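Visit report: Markness open day
Written up by Delyth Dafis, November 16, 2024

I went to the Markness open day with Ynyr Samuel from our maintenance side. We were there mainly to hear Selina Schnyder's talk on the fault they had in May, as we are thinking of buying the same make of arm for the packing line and wanted to know what had gone wrong before we signed anything.

Registration was slow and the car park was full by the time we arrived, so we missed the welcome. Coffee was on the ground floor and the talks were upstairs.

The May fault

The cell in question was a Skanden arm picking small plastic parts out of a tray and putting them in a fixture. It had run for 22 days without a stop. On the afternoon of the fault the gripper closed on a part, lifted it, and then opened at the top of the move. The part dropped on to the guard. The arm carried on to the fixture, closed on nothing and went back for the next one. It did this 47 times before anyone looked in.

No one was hurt, and the damage came to a cracked guard panel and a bent locating pin. Selina was quite firm that it should still be treated as a safety matter. The gripper was meant to hold its grip if the signal was lost, and it let go. With a heavier part, or with a person leaning in to clear the tray, it would have been a different talk.

The cause was a cable. It had been tied too tightly at the wrist and one conductor had broken inside the sheath, where it could not be seen. With the wrist straight the contact was good. With the wrist turned it went open, and the controller read that as a command to release. Every bench test passed, as the bench tests were all done with the wrist straight.

Stavros Vlachopoulos spoke next about what they changed. The release command now has to be present for 200 milliseconds and has to agree with a second signal. The cell also stops after 3 missed picks in a row. Ynyr asked why there had been no missed-pick stop to begin with. Stavros said there had been one, but it was switched off during setting up and not switched back on. He did not try to dress that up.

The cable is now a Tindberg one with a longer loop, and it is on the list for replacement at every service.

The work room

After lunch we were taken through to the room where the hand-held grippers are used. The same habit of checking has been carried over to these. Before each session the fingers are opened and closed with the wrist turned both ways, and the result goes in a log.

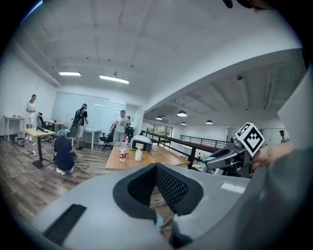

Photo: Myfanwy Foulkes / Markness

The printed marker cubes on top of the grippers came up in questions. A knocked cube gives wrong positions without any warning, so a gripper that has been dropped is taken out of use until it has been checked again. Ynyr also raised the cables on the floor. Stavros agreed they were a trip hazard and said floor covers were on order from Hakim.

Points for us

Ask Skanden what the gripper does when the signal is lost, and get it in writing.
Test with the wrist turned as well as straight.
Keep a record of any stop that is switched off during setting up, with a name against it.
Look at the cable ties on our two older arms – Ynyr will do this before the next service.

Selina has offered to send her slides and the fault log. I will put both in the shared folder when they come.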